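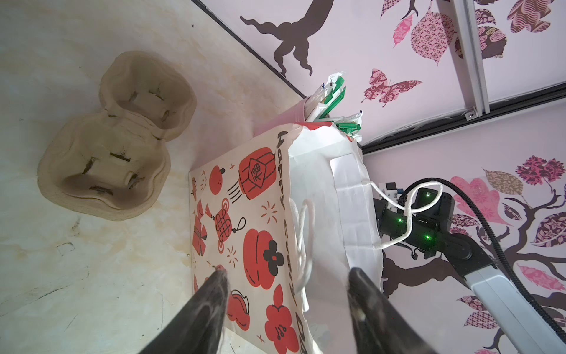

Gift bag and cup carrier on the table

Moving the home server off the hosted plan

29 January 2021

My hosted virtual machine at Lavby came up for renewal this month and I have not renewed it. The plan was cheap when I took it out. It has since gone through two changes of tariff, and the second one moved snapshots into a separate charge. I used snapshots a lot, so the bill went up by more than the headline price suggested.

What ran on it was modest: a mail relay, a small Git server, a calendar and the backup target for two laptops. None of these needs much processor time. The calendar is the only one that other people in the house notice when it stops.

I compared three options. Trasto rents bare storage with a small shell account, which would have done for the backups and nothing else. Skakusen has a container service with decent documentation, but it bills outbound traffic by the gigabyte, and a full restore of one laptop would cost more than a month of the plan itself. The third option was to buy a second-hand thin client and run everything at home, with an encrypted copy of the backups sent elsewhere each night. I took the third, with Trasto as the elsewhere.
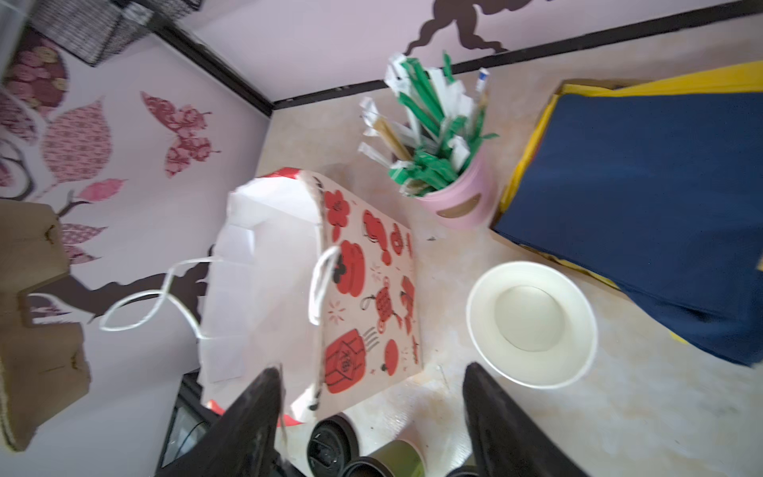
Copying the data

Lavby allows export of the disk as a raw image, though only while the machine is stopped. I did not want the mail relay down for that long, so I copied at file level with rsync and left the image alone. The first pass ran overnight. The second pass, with services stopped, took 5 minutes.

Two things went wrong. The calendar database had been created with a different collation from the default on the new system, and the import stopped at the first accented name. Dropping the database and creating it again with the old collation fixed this. The Git server then refused all pushes. Its hooks had the old path to the interpreter written into them, which I had forgotten doing. Botond Vass had warned me about this in September, in a comment under my last post on the subject, and I apologise to him for not reading it properly.

The upload link at home is the weak point. I have capped the nightly job so that it leaves room for calls, and an ordinary night's changes fit easily within the window.

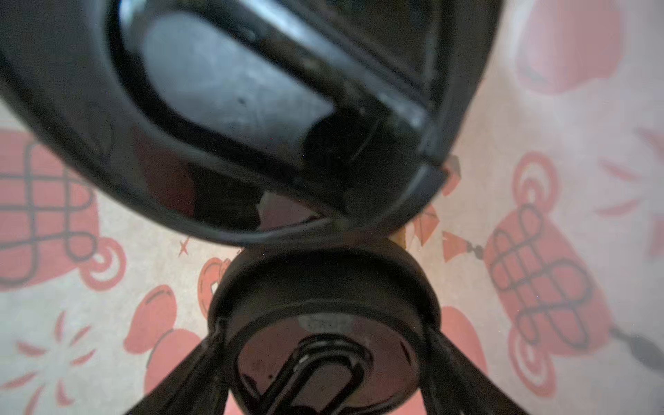
The first full copy was another matter and I had to let it run over several nights, restarting it once after the router took a firmware update.

Still to do: the reverse DNS entry, which my provider will only set by letter, and a proper restore test. I have restored single files from Trasto and compared checksums, but a whole laptop is a different exercise and I will not count the backups as working until I have done one. Fung-ping Poon asked for the rsync filter rules. They need tidying, and I will put them up with the results of the test.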